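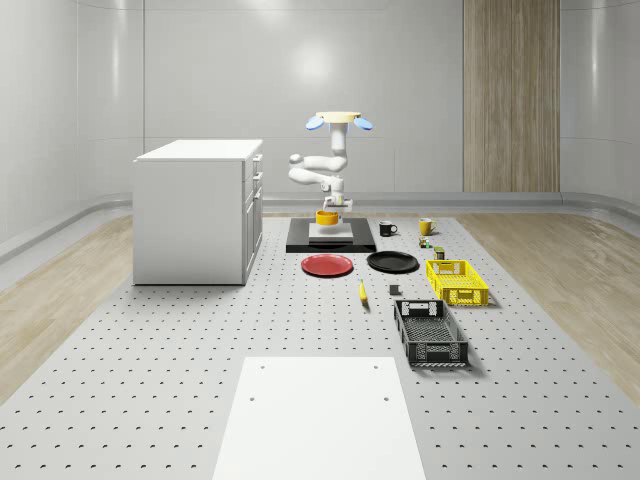 A computer-rendered laboratory room with a yellow bowl above a white platform.

Home | News | Programs | Events | Contact
2 min read

Kurklow Opens Free Evening Classes in 3D Drawing and Rendering

October 30, 2018 – Kurklow is opening its doors to anyone who has ever wanted to build a room, a chair or a whole street on a computer screen. The new evening program, called Oketti, starts in February and is free for adults who live in the district.

Classes meet at the Rashidi building, in the big upstairs room next to the library desk. Each course runs for 13 weeks, with one session a week and open lab hours in between. No drawing background is needed, and you don't have to own a computer!

"We had people asking for this at every open house," said Neema Minja, program director at Kurklow. "Retired carpenters, parents, kids just out of high school who want to try game design – they all want to make something they can turn around and look at from the back."

Students begin with plain shapes and simple lighting, then move on to surfaces, shadows and camera angles. By week five they'll be working on a room of their own choosing. Lead teacher Emmanuel Rugemalira is already collecting ideas, and he is hoping for at least one bakery.

The program is paid for by a two-year grant from the Relero fund, which also covers software and printed workbooks. Finished work will go up in the Rashidi lobby, and there will be an opening night with food and music.

Sign-up forms are at the front desk and on the Kurklow website. Evening bus riders can use the side entrance, which stays open until the last class lets out.

Comments (3)

marlow_k: Signed up my dad and me. He wants to model his old workshop, down to the vise.

Tess: Is there parking after 6?

D. Oakes: Tess – yes, behind the building, but it fills up on concert nights.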